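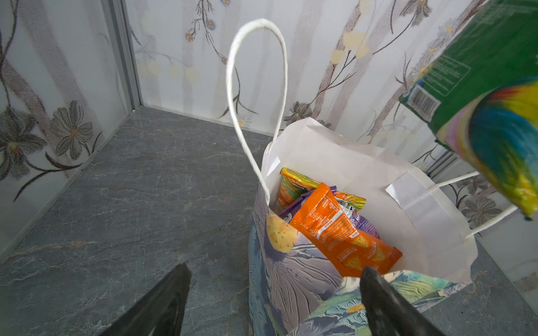

December, notebook, bench 2
Task: pack snacks in gift bag (bimanual, teleoperated)
Written by M. Lemaire

Started 9:40. Both leader arms were switched on and left to warm for a while before I touched anything, as we agreed after the trouble with the drift. Zero position checked on left and right. The right one was a little off at the wrist roll, I did the calibration again and then it was fine.

Goal for this session is to continue the bag set for Briltow. We stopped at 145 accepted episodes. The target is 196 before we train the next policy, so I don't want to change the setup in the middle, even if some things in it annoy me (see the handles, below).

Reminder of the procedure, the way I do it now:
Bag stands open on the floor of the cell, left of center. Snacks lie on the right side. The right arm takes a pack, lifts it over the rim, lets it go inside. The left arm stays near the bag with the gripper open and helps only if the bag moves or a pack stops on the rim. Then both arms go back to rest and I press the pedal to close the episode. If I close it too early the last part of the motion is lost, and Tapia's script throws out the episode without telling the reason. I lost several like this last month.

First episodes were slow. My hands need some time every morning before the motion becomes smooth, and I think it is better to record these first ones in the practice folder and not to keep them. I did that. Please do the same, the folder is called warmup and it is not uploaded.

Problem 1, grasp on the bags of chips.
The chip bag is full of air and when I close the gripper in the middle of it, the fingers push the air to the sides and the bag escapes. With the leader arm I don't feel this, there is no force coming back to my hand. I see it only when it is already gone. Better is to take the corner or the sealed edge, where the film is flat. Approach low, almost parallel to the floor, close slowly, wait a half second, then lift. The waiting is important also for the learning, I believe, because the policy copies my hurry. 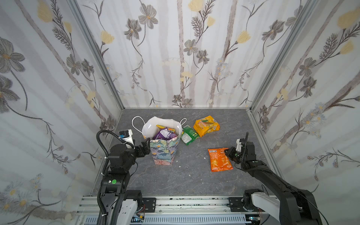 Right gripper on the corner of the orange chip bag. Left gripper open, next to the shopping bag.

When the pack hangs from one corner it turns. This is the cost of the corner grasp. I correct it with the wrist before I come over the rim, so that the long side goes down first. If I try to correct it above the bag, the pack touches the handle and swings. So: turn it early, over the free floor, then move left.

Problem 2, handles.
The two handles are stiff cord and stand up in front of the opening. From the main camera I can judge the near side well but the depth I judge badly, and I come too close to the handle. I now use the wrist view for the last part of the move. On my screen I put the wrist view at the left and made it larger than before. It helped. One of my accepted episodes still has a contact with a handle; the bag shifted but stayed upright and I continued. I kept this episode and put the tag "contact" on it. Marcelle of next week, do not delete it, we want some with recovery.

I asked if we can fold the handles down. The answer was no, the bag must be as a customer would hand it to us. OK.

Problem 3, order of the packs.
If I put the big packs first, they lean across the opening and the last one has no place. If I begin with the small ones they fall to the bottom and the big ones stand better on top of them. But I don't want to always use the same order, because then the policy knows only one. For the moment I change the order by the printed list that is taped to the monitor, and I follow it even when it gives me a bad one. Bad orders take longer and I have more retries. I don't cut the retries out.

The stiff box shapes behave differently from the soft packs. They don't deform, so the grasp is safe, but if I tilt one too much it meets the rim with its corner and pushes the whole bag away. Come in higher than you think is necessary. For this kind I also open the gripper only when the lower end is already inside, otherwise it can lie across the top and it must be picked again.

Technical notes
- Gripper closing speed on the right leader reduced one step. Left not changed. If someone finds it too slow, write it here, don't just put it back.
- Zundcombe firmware is still the old version on both arms. I have not installed the new one and will not before the set is finished.
- Recording buffer is set to 4,000 steps. An episode with many retries can come near the limit. The Brutico logger gives a yellow warning in the top bar, but it is small and I don't see it when I look at the wrist view. Is it possible to have a sound?
- The cable at the left wrist makes a wide loop. I watch it when the arm turns inward. No contact until now.

11:55, pause. My shoulder is tired, and the last two episodes before the pause were not nice: I dropped from too high and made a useless correction with the left arm, only because it was there. Rejected both. When the left arm has nothing to do it should do nothing, and this is harder for me than the picking.

Afternoon: continue with the printed list from the place with the pencil mark. Move the start position of the bag a little between episodes, also its angle, but keep both handles inside the main view. Replay a few of the morning episodes at normal speed before the upload, and look at the gripper signal on the right, I want to see if the half second wait is really there or only in my head.

To ask: who has the spare pedal?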